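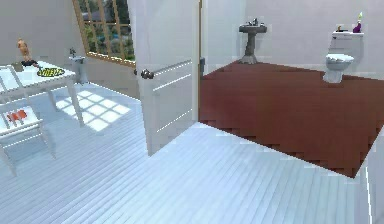
The Sturell bench is a simulated household robot cell used for practising indoor chores such as fetching, wiping and tidying. It was put together by the Buson robotics group under Babita Bhardwaj, and it has no physical parts at all: the robot, its cameras and the house it works in all exist as files on a workstation. Even so, it has to be set up, checked and repaired much like a real cell, and the care that goes into this is one of the most rewarding things about it. A well-kept Sturell bench is a joy to use.

Overview

The bench has three layers. At the bottom is the physics engine, which handles contact, weight and friction. On top of it sits the house, a set of rooms with furniture, fittings and small movable objects. The last layer is the robot itself, a wheeled base with an arm, together with the Cullosel controller that drives it. Each layer can be swapped out, and many of the faults seen in daily use come from a mismatch between two of them.

Pictures are drawn at a low resolution on purpose, so edges look stepped and plain walls turn slightly blocky. New users often try to cure this by turning up the detail, which slows the whole bench down wonderfully well and does the controller no good.

Starting up

A cold start begins with the house. The rooms are loaded first and left to settle for 300 physics steps, so that bottles, plates and bins come to rest on whatever is holding them up. Only then is the robot added, with its arm folded. Adding the robot too early is the classic beginner's mistake: an object still dropping into place may touch the arm, and the controller will dutifully report a collision before anything has begun.

Once the base is standing on the floor, the operator checks that it can turn on the spot, then opens the camera views one by one. A view filled by a single flat surface is a sign that the camera is very close to something, or has been given the wrong tilt. The usual cure is to back the base away and look again before touching any settings. If the view stays the same after the base has moved, the camera is probably fixed to the house instead of the robot, a fault that has caught out nearly everyone who has worked on the bench.
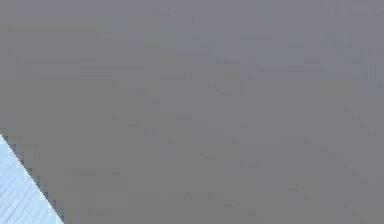
Camera alignment

Alignment is done against things that stay put. Door edges, wall corners and skirting boards are the favourites, being long, straight and easy to pick out even in a coarse picture. The operator chooses an edge, notes where it falls in the view, turns the base through a known angle and compares the new position with the one the controller expected.

Free-standing objects make a good second check. A bin is ideal for this, as its rim shows clearly from above and its base should meet the floor with no gap.

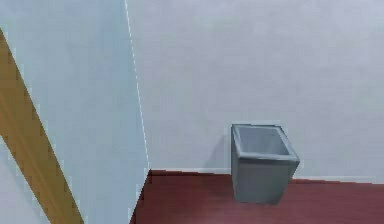
A gap at the base points to a floor that has been loaded at the wrong height, and it should be put right in the house file. Lifting or lowering single objects to hide the gap is tempting, but the fault comes back as soon as the room is changed. Shadows are worth a glance too. If they fail to move when the lamp position is edited, the renderer is working from an old copy and needs to be restarted.

Routine care

The Buson group resets the bench after every 100 runs. A full reset clears the memory held by the physics engine, puts the movable objects back and compares the house file with a clean copy. Small errors do build up, and it is lovely to see how much steadier the arm becomes afterwards.

Doors need the most attention. Their hinges are modelled as joints with a stop at either end, and the standard stop is set at 70 degrees. A door that trembles when left alone usually has its stop buried in the neighbouring wall, and easing the stop back by 3 degrees is normally enough.

Bathrooms are the favourite rooms for a final test, with smooth fittings, narrow standing room and small items on high ledges all close together. The Valentini test, named after the room set it was written for, sends the base in through the doorway, stops it facing the back wall and asks the controller to name each fixture without moving the arm.
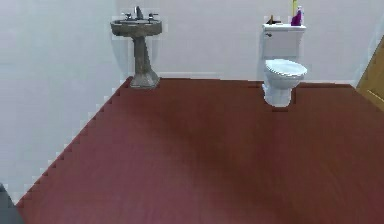

Bathroom in the simulated house, with the pedestal sink to the left and the toilet to the right.

Common repairs

Objects sinking into a surface: rebuild the contact shape of the surface, then let the room settle again.

Arm drifting while at rest: reload the Cullosel gains file and check that gravity has been set only once.

Base sliding on a level floor: raise the wheel friction a little at a time, testing after each change.

Camera view frozen: close the view, restart the renderer and reopen the view before restarting the robot.

See also

Physics engine
Mobile manipulator
Camera calibration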